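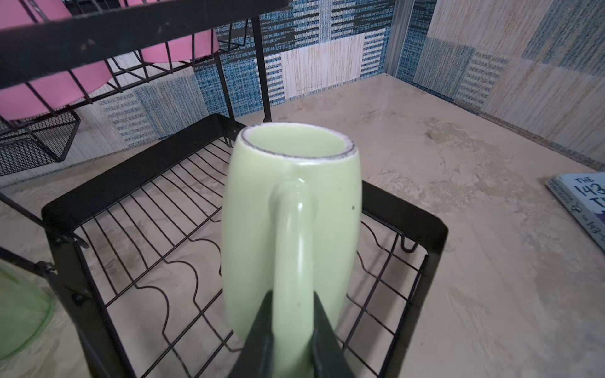 The green mug on the bottom tier, pink plates up top.

Dish Rack FAQ

I get more mail about my dish rack than anything else on this site, so I've put the usual questions in one spot. I'm Viera Štěpánek, I make and sell mugs under the name Kellness, and I wash up by hand every day.

Why two tiers?
My kitchen is tiny! The rack I had before was a single-level thing that ate half the counter. Going up instead of out gave me back 48 centimetres of bench, enough for a chopping board and the kettle.

What goes where?
Plates on the upper tier, standing on edge in the slots. Mugs and bowls down below, where I can grab them. Cutlery goes in the mesh basket that hangs under the top tier (it hooks on, so you can shift it along if it's in your way).

Won't the plates drip on the mugs?
Yep, a bit. I do the mugs first, dry them with a tea towel if I'm in a hurry, and load the plates last. If I'm not in a hurry they just get dripped on and I live with it.

Aren't the wavy wires meant for plates?
They are, and I use them for plates when I've had people over. The rest of the week I'll stand a mug on them. A wide, flat-bottomed one sits fine, but a little espresso cup will tip into the gap, so mine go on a folded cloth beside the rack.

Mug upside down or right way up?
Upside down while it's properly wet, then I flip it so the air gets in. My mugs have a bare ring of clay on the base and it holds moisture longer than the glaze does.

Are the dark specks on your green mugs chips?
No! I get this one every Tuesday without fail, right after the orders go out. The speckle is in the clay and it comes up through the glaze, mostly along the rim, where the colour goes thin and dark. You'll sometimes get an odd fleck on the body or the handle as well. If you can catch a fingernail on it, email me and we'll sort out a swap.

Do the black wires rust?
Mine haven't so far. Check the feet and the hinges, because that's where water likes to hang about. I wipe those down when I do the sink.

How do you get stains off the counter under the rack?
With great difficulty. Bicarb paste, ten minutes, soft cloth. It lifts tea but it won't touch old hard-water marks, and on a beige marbled top like mine the patches sort of blend in anyway. Test a corner first if yours is real stone.

How much does the rack hold?
The box said up to 67 pieces, which must include teaspoons. I can do dinner for four and the breakfast mugs.

Do you sell the plates?
Sorry, just mugs and the occasional bowl. I'll put a note on the shop page if that changes.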